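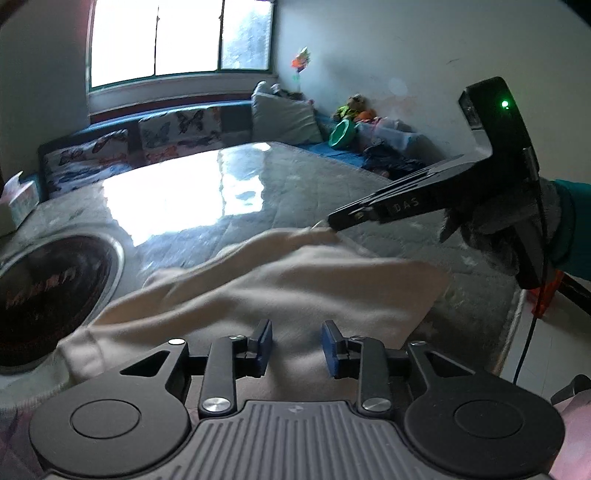

Figure 2. View from the left gripper during a cloth task. The right gripper, held in a gloved hand, pinches the far corner of the cloth.

3.2 Collecting demonstrations

All demonstrations were gathered with a pair of hand-held grippers and no robot present. The operator holds one gripper in each hand and carries out the task at normal speed. Each gripper has two parallel fingers, and the camera on it keeps both fingertips in view (Figure 2), so that finger opening can be checked against the images during labeling.

We recorded in furnished homes, using the Domis task list. Operators were told to leave household items where they were. Cloth tasks were done on whatever surface the home offered, including bare mattresses, and under the daylight available. Glare on pale surfaces was not corrected, and we kept these episodes in the training set.

A cloth episode starts with the fabric at rest and both grippers open. The operator takes one corner, lifts it, and brings the second gripper to a free edge. We collected 50 episodes per home for the cloth tasks and 100 for rigid objects. Episodes with a tracking gap longer than 2 seconds were removed, 31 in total, most of them from cloth tasks where one gripper passed in front of the other.

Start and end times were marked by hand following the Halilović protocol. Left and right streams were then aligned and resampled to a common rate before training. The policy receives both views but no label for the type of fabric. Section 3.3 covers the action format.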